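Chapter 6
The Breakup Story

Starting points
What counts as a breakup story
Who talks first, and why the order matters
The joint statement
"Sources close to the couple"
What happens after week two

I read my first breakup story under a hair dryer. It was in a magazine with the cover torn off, it concerned a singer and a soap actor I'd never heard of, and by the time my hair was dry I had picked a side. I couldn't have told you one fact about either of them the day before! I've been teaching entertainment writing for a good while now and I still think about that page, mostly because I can't remember anything in it that anyone had confirmed.

So this chapter is about splits. Chapter 5 covered the engagement announcement, and you'll notice a lot of overlap (the ring photo and the missing-ring photo are close cousins). But breakups are harder to write well. An engagement usually has two happy people who want you to know about it. A split has at least one person who'd like you to go away, plus a handful of friends, managers and former assistants who would love a chat.

We'll work mostly from one case, the Tuveria split. Tuveria was a two-person pop act from Stunthorpe, a married couple, and I'm going to leave their own names out of this book since they've had enough of that. They had one big summer song and a lot of goodwill at home. On Wednesday, April 19, 2023, they put a four-line statement on their page saying the marriage was over and the band would finish its bookings. That was all they said. Over the next 12 days I saved every piece I could find about it, 712 in the end, and yes, my printer has never forgiven me.

I sorted them on my kitchen floor. Most were the statement again with a few words moved around. A smaller pile added something, and when I followed those additions back — this took me most of August — nearly all of them came from 2 places. One was a local radio item that got a tour date wrong. The other was a post on Onu, a fan board, from somebody who said they'd sat behind the couple on a train. By the end of the first week the train passenger had turned into "an insider." A few days later it was "friends of the pair." Same person, same train.

You may be thinking that doesn't matter much. It's gossip, people read it for fun, and I read it for fun too. But look at what the extra details did. The train post said she was "staring out the window." Pieces built on it called her heartbroken, then furious, then secretly relieved, and one gave her a new boyfriend. Each writer moved the story along by a small step and I doubt any of them felt they were making things up. I've done it myself. Early in my working life I wrote that a couple had "grown apart," and my editor circled it in green and wrote HOW DO YOU KNOW beside it. I didn't. I'd just heard the phrase so many times it felt like background.

I keep that page in my desk. You'll be seeing her question a lot, in the margins and in the exercises, so you may as well get used to it.

Before you read on

Find a recent breakup story about people you don't follow. Read it once at normal speed and write down what you now believe about each person. Then go back with two pens. Use one for anything that came from the couple or someone who speaks for them by name, and the other for everything else. Some 10 minutes should do it. Don't tidy up your first list afterward, we'll need it in section 6.3 and it's more useful if it's a bit embarrassing.

If you're working in a group, try to pick different stories. When my class all picked the same one we spent the whole hour arguing about whether he'd been wearing a wig.

The case files for this chapter (the statement, the radio transcript, the Onu thread and a selection of the coverage) are in the Vendix reader that goes with the book. Read the statement first and stop there until you've finished 6.1.

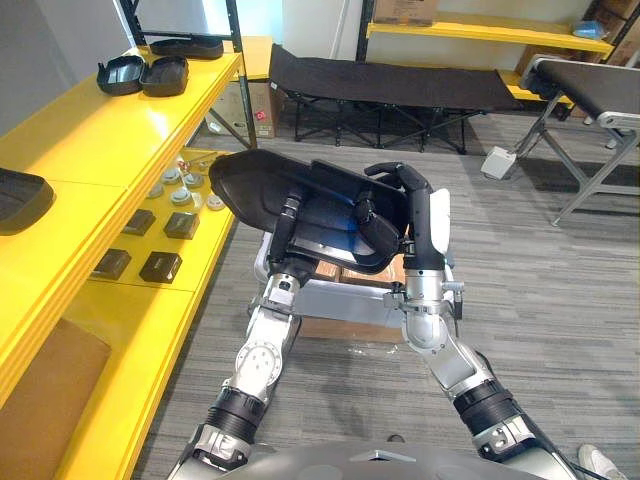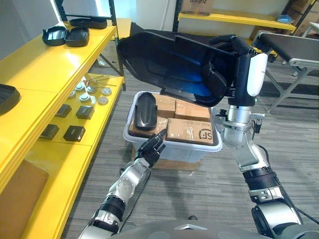 6.1 Who talks first

There's a short stretch, sometimes only an afternoon, when a split is known to the couple, their lawyers and whoever runs their page, and to no one else. What gets said at the end of that stretch tends to set the words everybody uses afterward. In the Tuveria statement the word was "finished." Count how many of the pieces in your reader repeat it, and keep a note of the first one that swaps it for something stronger.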